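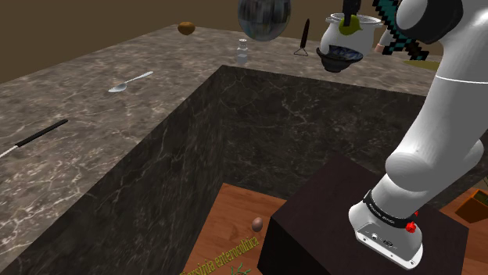

4. Configurar tu primera cartera en Caltine

Si vienes del capítulo anterior ya tienes la cuenta abierta y el saldo ingresado, así que vamos a lo divertido: decirle al programa en qué quieres invertir. Yo tardé 15 minutos la primera vez (y me equivoqué en el paso 3, ahora te cuento).

1. Entra en Carteras > Nueva y ponle un nombre. La mía se llama Karon, como la hoja de cálculo que usaba antes.

2. Elige la divisa base. ¡Ojo con esto! Una vez guardada no se puede cambiar, hay que borrar la cartera y empezar otra vez.

3. En Reparto, escribe el porcentaje de cada clase de activo: acciones, bonos, materias primas y liquidez. Tiene que sumar 100. Yo me dejé la liquidez en blanco y el botón Guardar se quedó gris, sin ningún aviso.

4. Pulsa Añadir fondo y busca por código o por nombre. El catálogo tiene 223 fondos — no te asustes, el filtro de comisiones lo deja en una lista bastante más manejable. Para las materias primas yo cogí Lynch Agrícola, que mezcla cereales y azúcar.

5. Fija la aportación mensual. Yo tengo puestos 400 euros, pero puedes dejarla a cero y meter dinero cuando te apetezca.

6. Marca la casilla Reequilibrar y escribe el margen de desviación. Con un 2 % me saltaban órdenes cada dos por tres, y cada orden paga comisión, así que acabé subiéndolo.

7. Revisa el resumen y pulsa Confirmar.

Nota: las órdenes enviadas después del cierre pasan al día hábil siguiente. Mientras tanto verás el importe en «Pendiente», y desde ahí todavía se puede cancelar.

Precaución: los fondos de materias primas se mueven mucho. En agosto el mío bajó y subió tanto en la misma semana que desactivé las notificaciones (Ajustes > Avisos > Precio, por si te pasa igual).

Si importas datos de Brutamness, exporta primero el historial en CSV con punto y coma. Con comas, Caltine lee mal los decimales y te salen unas rentabilidades de fantasía — bonitas, eso sí. Después ve a Carteras > Importar, elige el archivo y comprueba que las fechas salen con el día delante.

Actualizado el 22 de octubre con los menús de la versión nueva.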